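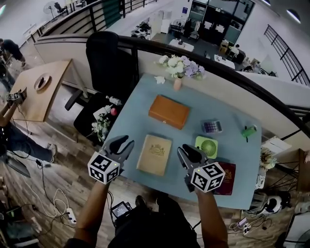
Talk notes: What the gripper quote leaves out
Kevser Duman, purchasing, Ginwood

Start with the number, before anyone has their coffee down. Ruchti quoted us 1,837 dollars per hand-held gripper. Say it slowly and let people write it down. It looks like a small number if you have ever bought an arm, and I think that is why these quotes get signed so fast. The price covers a gripper. It doesn't cover the person on the end of it, and the people collecting data here use two at once, one in each hand, so the line item doubles before we get to spares. Point to the small screen strapped near the chest. Ask who in the room has a line for that in their budget. Then point to the floor: power strips, chargers, cords. Those get bought on somebody's card in the first month and never show up in the comparison.

Pause for hands. If Ekrem Yazıcı is in the room he will ask about leasing. Tell him it's coming.

Second point, what are we paying for? Vendors say "data hours." I asked Roltden what counts as an hour and got three emails and no definition. Does it run while the operator puts everything back? While someone hunts for a cable? Our own trial booked 113 hours, and after Meenakshi Kaimal went through the logs she would sign off on 40 as usable for what we wanted. I don't say the rest was junk. Some of it may be useful to somebody. We paid the same rate for all of it, and I couldn't find a sentence in the contract that let us argue.

(Skip the utilization chart if running late. It makes the same point with more colors.)

Third point, props. I used to laugh at this line and I don't now. A stapler, a mini fan, a calculator, a passport, a hardcover book — each one is cheap and the shopping takes days. They wear out, they walk off, and if you want variety you have to keep buying. Sekar Lumenta, our lab manager, asked for a monthly prop allowance in March and I turned it down. I was wrong. Put it in from the start, under consumables, and give one person the job of spending it.
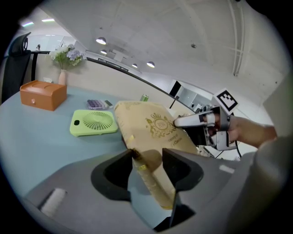
Wear is the part of the plan I trust least. Every vendor has a life figure for finger pads, and when I ask what the pads were closing on, I get a shrug or a test block. Paper bags are a fair thing to ask about. The fingers in the slide have one squeezed hard enough to crease it near the bottom, and a second gripper is touching its upper corner. So is that one grasp or two for the maintenance schedule? Does the spare pad kit assume the soft stuff, or the metal rim of a drink can? I'd like a vendor to tell me in writing, and none of the ones I met would. Budget pads as if the brochure is wrong, then check after the first quarter. Same goes for the printed markers. Ask what a replacement costs and whether you are allowed to print your own.

Leasing, for Ekrem. Mulitum offers it with a minimum of 4 units. The monthly rate is fine. The return conditions run longer than the lease, and "normal wear" is decided by them after you send the things back. Pirjo Mustonen read it for us and marked up most of page two. If you lease, take your own record of every unit on arrival.

What I would ask any vendor before signing:
- Price for a full working station, both hands, charging included
- Written definition of a billable hour
- Pad and marker prices held for the whole term
- Who fixes calibration, how fast, and who pays shipping
- What happens to our recordings if we leave

Close on the approval form. Ours has a box for "expected savings" and I have started leaving it blank on data collection gear. Finance sends it back, I send it back blank again. Take questions, and repeat them for the people in the rear seats.

Home Talks Notes Buying guides Archive Contact

Comments (3)

Pirjo M.
It was page three as well. The clause on cables is worse than the one on wear.

benchtop_greg
We went through the same thing with billable hours. Ended up writing our own definition and two vendors out of five accepted it. Reset time was the sticking point.

Ekrem Yazıcı
Still think leasing makes sense for a short pilot. Could you post the question list as a separate file?

Contact the notes desk | Copyright Ginwood, all rights reserved | Back to top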